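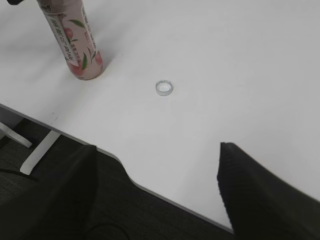

### 4.2 How mentoring shaped the alliance choices

When we first sat down with the season journals, we expected the teams to write mostly about their machines – gear ratios, dead batteries, the usual heartaches. Plenty of that was there, of course, but what filled page after page was talk about people, and especially about the older students who had stayed on to mentor. Across the 211 journal entries we read, the mentor's name often came up well before any mention of the match schedule.

The Killon team gives a lovely picture of this. Their mentor, Salamatu Idahosa, had asked the students to keep scouting notes on every team they met, and to write down how each one behaved after a loss as well as how many points it scored. By the time alliance selection came along on Saturday, the students had a thick binder and some very firm opinions! They passed over a higher-ranked partner and picked Aksoy, a younger team whose drivers had lent them a charger that morning and had stayed to chat about autonomous routines.

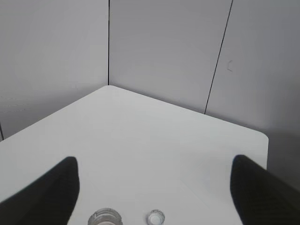 We asked both coaches about that choice in separate interviews. Kelechi Adeyemi, coaching Aksoy, told us her students were so surprised to be called that they forgot to send anyone onto the floor, and the announcer had to repeat the invitation. Leidy Guzmán, who coached Killon, remembered it more calmly and felt that the binder had simply done its job. Both agreed that the two teams talked through their strategy more openly than they had with any earlier partner, and the journals from that afternoon bear this out quite warmly.

Figure 3 sets the mentored teams beside those without a student mentor, using the coding scheme from Section 2. Entries coded as "partner talk" were more common in the mentored group, though we would ask readers to be gentle with this result, as the two groups also differed in how long they had been competing.

**Figure 3.** Share of journal entries coded as partner talk, by week of the season, for teams with and without a student mentor.

Pumow is the exception we kept coming back to. The team had no mentor at all, yet its entries were full of partner talk from January onward.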